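Can a Machine Do the Laundry Yet? A Gallery for Doubters
Noltinstead Home Tech Notes, June

Every spring somebody promises us a robot that does chores. Danberg says its arm can stack 1,000 boxes without a break. Fine. Boxes hold still and keep their shape. Haugland wants $1,089 for a floor unit that I had to rescue from a rug 2 times before lunch.

Cloth is the test I care about. Numer's brochure calls folding "nearly solved" — I'd like to see it on my bed, with my shirts.

One blue piece of cloth, heaped on the sheet. A child of 10 would know where to start.

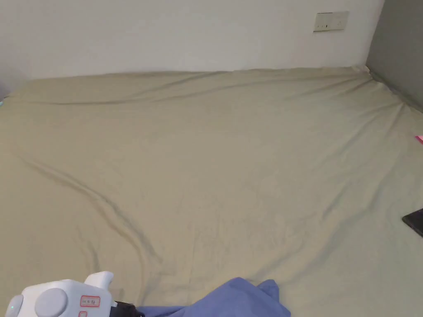

Blue cotton with a gripper at each of two corners, and a person's hand on one of the handles.
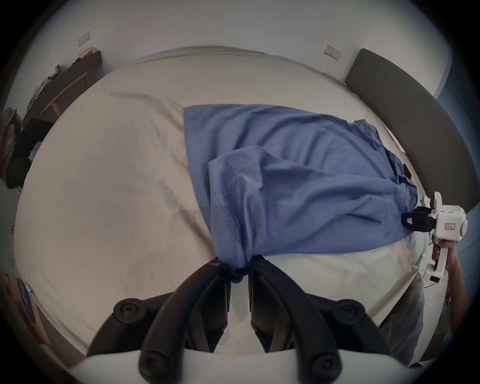

Next gallery: Dishes

Wet plates, thin glasses and a lot of big talk.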